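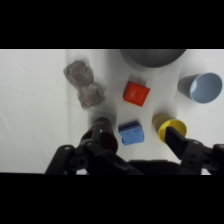

Lot dînette et cubes Piden

Référence 3050
Marque : Keltico
Rayon : jeux d'imitation, jeux de table

Le lot Piden réunit des gobelets de couleur, un bol et des cubes à empiler. Il s'adresse aux crèches, aux écoles maternelles et aux familles qui veulent compléter une dînette existante sans racheter un ensemble complet. Les pièces se rangent les unes dans les autres et le tout tient sur une étagère basse.

Gobelets

Les gobelets sont droits, sans anse, avec une ouverture large. Le jaune et le bleu pâle sont les plus demandés ; le brun a été ajouté à la gamme en août. Chaque couleur se commande aussi à l'unité. Un enfant peut les remplir de semoule, de riz ou de petits objets, les renverser, les transvaser dans le bol et recommencer. Ils passent au lave-vaisselle, panier supérieur, à 40 degrés.

Bol

Le bol sert de récipient commun au milieu de la table. Il est assez large pour recevoir le contenu de plusieurs gobelets. Lavage à la main conseillé, avec une éponge douce — les tampons abrasifs laissent des rayures.
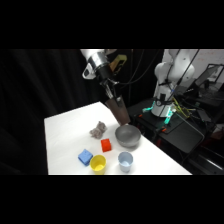 Pour les activités de transvasement, placer le bol un peu en retrait du bord et laisser les gobelets à portée de main. Une nappe blanche ou un set uni aide les plus jeunes à repérer les couleurs. Le tri peut se faire ensuite : les gobelets d'un côté, les cubes de l'autre.

Cubes

Les cubes rouges et bleus s'utilisent seuls ou avec le reste du lot. Ils font office d'aliments dans les jeux de cuisine et se glissent dans les gobelets pour les jeux de cache. Les essuyer avec un chiffon humide, puis laisser sécher à l'air libre. Ne pas les faire tremper.

Peluche grise

La peluche grise Plillel est vendue séparément. Elle est souple, se pose sur un coin de table et tient lieu d'invité pour le goûter. Lavage en machine à 40 degrés dans un filet, séchage à plat. Après lavage, la remettre en forme à la main tant qu'elle est humide.

Rangement

Prévoir un bac d'environ 11 litres pour le lot et la peluche. Le bac Moynihan convient, avec ou sans couvercle. Empiler les gobelets avant de les ranger, poser les cubes au fond du bol et la peluche par-dessus.

Informations pratiques

Âge conseillé : à partir de 2 ans, sous la surveillance d'un adulte
Usage : intérieur
Contact alimentaire : non, le lot est réservé au jeu
Pièces de rechange : gobelets et cubes au détail, bol sur demande
Vendu séparément : peluche Plillel, bac Moynihan

Les teintes peuvent varier légèrement d'une fabrication à l'autre, surtout pour le bleu pâle. Pour une commande de complément, indiquer la référence du lot d'origine dans la case « remarques » du bon de commande. Les commandes passées le samedi sont préparées à la réouverture de l'entrepôt.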